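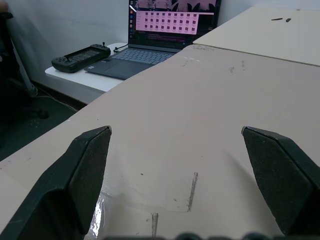

Skeltach Harriers to host junior cross-country relays for the first time

26 July 2025

Skeltach Harriers will stage the Prusen Junior Relays this autumn, the first time the event has come to the town. The club was chosen over one other bidder after a visit to the course at Restrepo Park earlier this month.

The relays are open to runners in the under-11, under-13, under-15 and under-17 age groups. Teams are made up of three runners, with boys and girls racing separately in all but the youngest age group, where mixed teams are allowed. A total of 924 runners took part last year, when the relays were held on the coast, and organisers expect a similar entry this time.

Each leg starts and finishes on the lower field at Restrepo Park. The under-11s will run a single short lap that stays on the flat. The older groups go up through the trees, along the top path and back down beside the allotments. The longest lap includes one stream crossing, and spikes are advised if there has been rain in the week before.

Satish Pinto, junior team manager at Skeltach Harriers, said: "We have been taking teams to these relays for years and it has usually meant a very early start and a long drive. Having them on our own course is a big thing for the younger ones. A lot of them learnt to run on that hill, and some of them still complain about it."

The club's junior section now has 170 members, up from 100 when it moved to its present track. Its under-15 girls finished second at last year's relays, nine seconds behind the winners, and two of that team are still young enough to run in the same age group. The under-13 boys were fifth.

Changes to the course

Two changes have been made to the course following the July visit. The handover area has been moved away from the pavilion to give teams more room, and the narrow gate at the top of the wood will be taken off its hinges for the day. The council has agreed to both.

The lower car park will be closed to the public from early morning and kept for minibuses and coaches. Parents are asked to use the school car park on Basik Lane, a short walk from the start. Dogs are welcome but must be kept on a lead and away from the handover area.

Entries

Entries open in the last week of July and must be made by clubs or schools, not by individual runners. The fee is £5 per runner, the same as last year. Team managers can change their running order up to an hour before the first race, but all names must be on the original entry form. Late entries will not be taken on the day.

Numbers and timing chips will be handed out from the pavilion. Chips must be given back at the finish – clubs will be charged for any that go missing.

Clubs wanting to see the course beforehand can join one of two open training sessions at the park. Dates will be sent out with the entry forms.

Skeltach Harriers also needs more marshals for the upper part of the course. Anyone aged 16 or over who would like to help should speak to Satish Pinto at the track on a club night.

ENDS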